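Can a robot put things away in a drawer yet?

Vutport
I have 66 drawers in a small repair shop and no desire to close any of them myself. Are two arms on a bench up to it yet, or should I keep yelling at my nephew?

skanwood_fan
Depends on your patience. Open drawer, drop block in, shut drawer is a fair test, and a decent pair of arms can learn it.
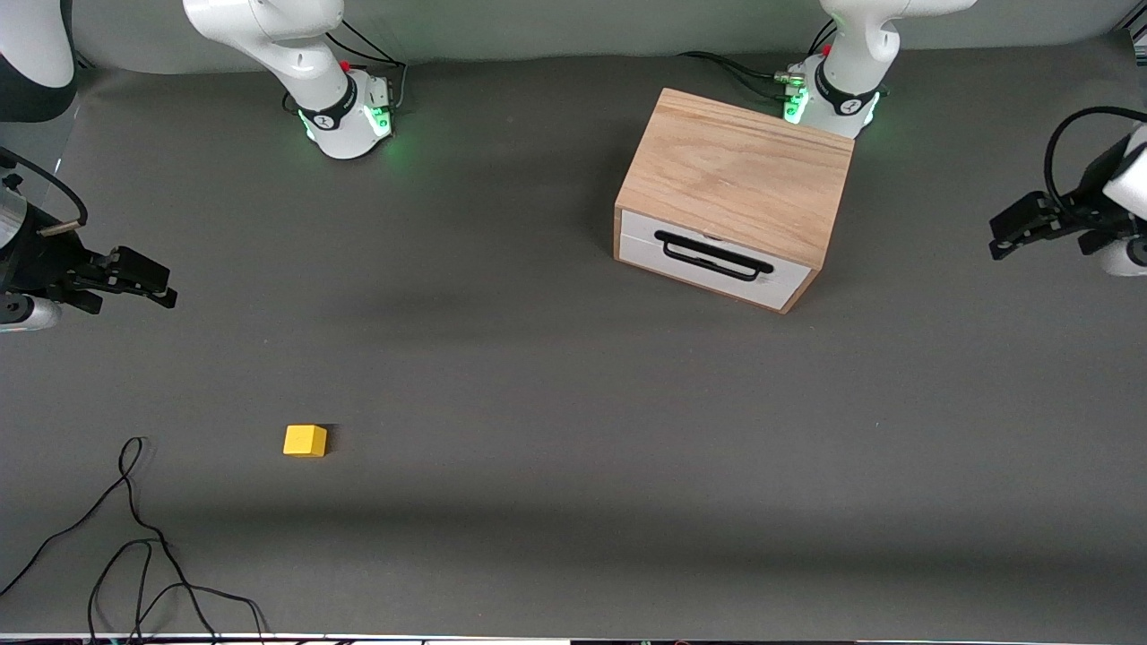
Now swap the block for a greasy washer and move the cabinet two inches. Keep the nephew.

Leka
mine cost 2,094 and it cant find the handle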